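Kitchen Handling Project – Progress Report to the Turcotte Fund
Last updated: October
2 min read

Prepared by Tanner Perron, club advisor, Basley robotics club

Work since the last report has gone into the handling task. The students have to get the arm to find, grip and move ordinary kitchen items placed on a tile floor. We dropped the foam blocks from the original plan. They were too easy, and the students had stopped learning from them.

The club logged 48 attempts in this period. Of these, 34 met the students' own standard, meaning the item was lifted, moved and set down without a second try. Most of the misses were on metal and clear items. Costel Delić, who leads the software group, put this down to glare and has the students comparing runs with the overhead lights on and off. Results are not in yet.

The fabric covers for the fingers are done. Bare fingers slid on smooth rims. The covers do pick up lint and have to be brushed between runs – we have added this to the setup checklist.

Spending is within budget. The Stusoveo controller was paid for out of the equipment line. The spare wrist camera from Pirkuneo is on back order, so that money is unspent and we ask to carry it over.

Two students moved from the build group to software at their own request. This leaves the build group short, and the new storage rack will be late.

Next period the students will repeat the bowl task with other items left close by, then start on handing an item to a person. The safety rules for that part are being written now and will be sent to the Fund before any trials.
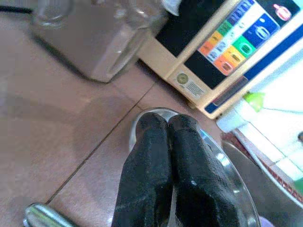

Page 2

Bowl task, fingers closed at the steel rim, with a glass container and an appliance nearby on the tile. Full run logs are available on request.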